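Home | News | Reviews | Opinion | Forums

Clament's Roadmap Is a Wish List

Clament posted its plan for the next 18 months of Tusta in April, and my clan chat lost its mind over it. Two new zones! A raid in Ziralwood! A rebuilt crafting system! I read the whole thing twice and came away less excited than I was before it went up.

Look at what has dates on it. Out of everything on that chart, 3 items do, and all of them are cosmetic packs. The raid says "later." Crafting says "in development," the same words Clament used for the mounts we still don't have.

I've put around 600 hours into this game, so I'm not rooting for it to fail. I'd love to be wrong about the raid. But I've seen this studio show off a map, take the preorders and go quiet for a whole season.

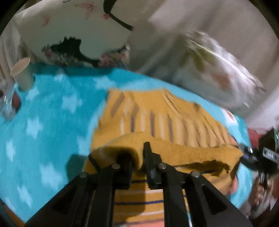

Yellow knit on a turquoise blanket.

People keep bringing up the Ouazzani expansion as proof that Clament delivers. Did we play the same expansion? The story was good, sure. The endgame was one dungeon with the enemies recolored, and the loot was so stingy that half my group quit before they saw a full armor set.

So I'm keeping my wallet shut until somebody shows me a boss fight running live, with players in it. Put a date next to Ziralwood and I'll write a nicer column. For now I'm playing the free weekly stuff and skipping the pass.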